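Costigan Street Supper Club: Minutes of the February Meeting 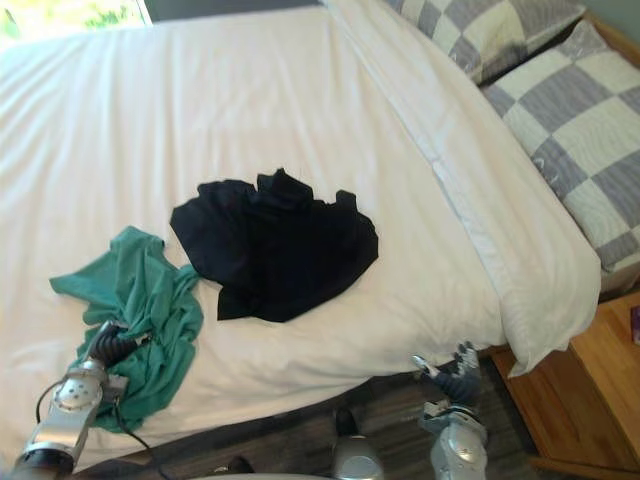 Present and Apologies

Present: Stanisława Kołodziej (chair), Nelly Restrepo (minutes), Doug, Priya, both Hallorans, Wendell from 14. Apologies from Teresa, who had a cold, and from Marcus, who had a basketball game on television and was at least upfront about it.

The meeting opened at 7:10 p.m. in Stanisława's kitchen. It had been called for 6:30.

Minutes of the Last Meeting

Approved with one correction. Doug did not "ruin" the gravy. The minutes will now read that the gravy "was served in slices." Doug accepted the wording.

Cookbook

Nelly reported that the second printing of the club cookbook is down to its last box. Total copies sold over both printings: 862. The first printing still has the typo on the lemon bars page calling for a cup of salt. Two people have written in to say they made them. One wanted her butter back.

Priya asked whether a third printing should include the casserole chapter. Discussion followed, then more discussion. Mr. Halloran feels that eleven recipes calling for cream of mushroom soup is a lot for one chapter. Mrs. Halloran, who submitted seven of them, feels otherwise. The chair moved us along.

Agreed: the chapter stays, with four recipes dropped. Mrs. Halloran picks the four.

Spring Fish Supper

Date still to be set with the Grange hall. Last year's supper took in $1,473 before expenses, and the hall people were nice about the smell.

Main dish. Three proposals were heard.

Wendell proposed baked haddock with buttered crumbs, as in every year anyone can remember. He brought no sample, on the grounds that we all know what it tastes like.

Priya brought a pan of cod baked over fennel and sliced potatoes, 25 minutes covered and 10 uncovered, with dill and a little mustard in the butter. The pan was empty before she finished explaining it. Wendell had seconds and described it as "fine."

Doug proposed a fish chowder. Doug was thanked.

Vote: Priya's cod five, haddock one, chowder one. Potatoes are to be parboiled at home the night before, in salted water, and brought in covered. Last year's came in four different sizes and three different degrees of done, so please cut them a quarter inch thick. A quarter inch is thinner than some members believe.

Sides. Green beans with almonds, coleslaw (vinegar, per the settlement of two years ago), rolls. Teresa sent word that she will do her cucumber salad. No one has ever asked her to stop, so that's that.

Dessert. Lemon bars, from the second printing.

Tickets. Print 300. Adult price to stay where it is. Mr. Halloran wanted it noted that he was for raising it. Noted.

Equipment

The big Kisex roaster has lost its lid knob again. Wendell has been lifting the lid with pliers and sees no reason to change. Stanisława will order a new knob.

The Gronska slow cooker runs hot on the low setting and hotter on warm. It is to be used for beans only, and by someone standing near it.

We are short on sheet pans. Over 50 went to the hall for last year's supper and a good number went home with the wrong people. Members are asked to look in the drawer under the oven. Nelly's have red nail polish on one corner, and she would like it known that she can recognize her own nail polish.

Jukine Peppercorn Blend

Priya bought a case of this from the restaurant supply at a very good price and asked if the club wanted it. Opinion at the table was that it tastes mostly of cloves. Mrs. Halloran thought it might work in a ham glaze. She was given the case.

Other Business

Doug asked whether a store-bought pie crust counts as homemade if the filling is from scratch. The chair said this was settled in the fall. Doug said it wasn't settled to his satisfaction. Carried over to next month, with regret.

Wendell asked who has his good ladle. Silence was recorded.

To Do

Stanisława: call the Grange about dates, order knob.
Nelly: quote for the third printing, tickets.
Priya: write out the cod for a crowd, with pan sizes.
Mrs. Halloran: four casseroles.
Doug: paper goods.
Everyone: sheet pans.

Next meeting at the Hallorans', a Monday, 6:30 p.m. Mrs. Halloran is making a ham.

Adjourned 8:55 p.m. Minutes taken by Nelly Restrepo.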